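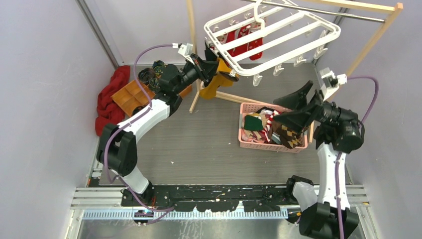
Brovby Laundry Cell, evaluation kit: README

Read this before you plug anything in. Bheki Ntuli didn't, and we had to order a second gripper.

What you get

Brovby is a two-arm cell sold by Engelbrecht as a loaner kit for labs and small laundries. You get two arms on a shared base, side and back walls, a mount and small device for each wrist, and a box of household props: a clip rack, a wooden stand with a rod, a basket, a divided tray, and socks. The socks are listed on the packing slip as "deformable test objects, assorted." They are socks.

Also on the drive: up to 200 recorded runs of the sock task, with arm positions, gripper state and a short text note for each run. The notes were typed by Sipho Lekota, mostly late in the day, and his spelling has been left alone.

The task

Socks live in three places: clipped to the rack, heaped in the basket, or rolled in the tray. A run moves one or more of them from one place to another. Both arms are needed for clips, as anyone who has tried to unclip a sock with one hand while holding a coffee will know. The sales sheet calls this "everyday dexterity." It is every day, I'll give them that. 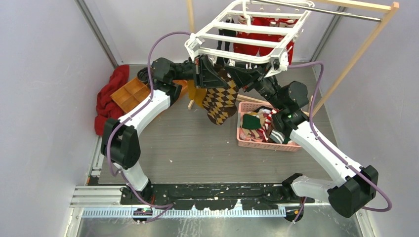
Marietjie Matlala objects to my tone and would like it noted that the clip work is the hardest thing in the kit, that a rack swinging from a hook is no friend to either arm, and that she would take it over another block-stacking demo any day of the week. Noted. She is also right, which is why the clip runs have their own folder.

Setup

1. Bolt the base down. All 8 bolts. The kit ships with spares, so there's no excuse for seven.
2. Run each cable along the outside of its arm and leave slack at the wrist. Too little and the wrist faults. Too much and you have a lasso.
3. Hang the rack before you home the arms.
4. Set the speed limit to 80 percent until you trust it. I am still at 80 percent.

Known problems

Patterned socks confuse the pair matcher. It has strong feelings about argyle – none of them correct.

The rack tilts when the load is uneven. The controller treats this as news every time.

Runs from the December batch use the old clip labels. Convert them with the script in /tools or skip them. Jyoti Rawat wrote the script and says it works on her machine.

Is it worth the loan fee?

For research, yes. The arms are solid, the logs are clean, and support at Engelbrecht picked up within 4 rings. For an actual laundry, buy a second rack and hire a teenager.

License

Free for research and teaching. Ask before you sell anything built on it. Questions about the data go to Ayanda Potgieter, questions about missing socks to no one.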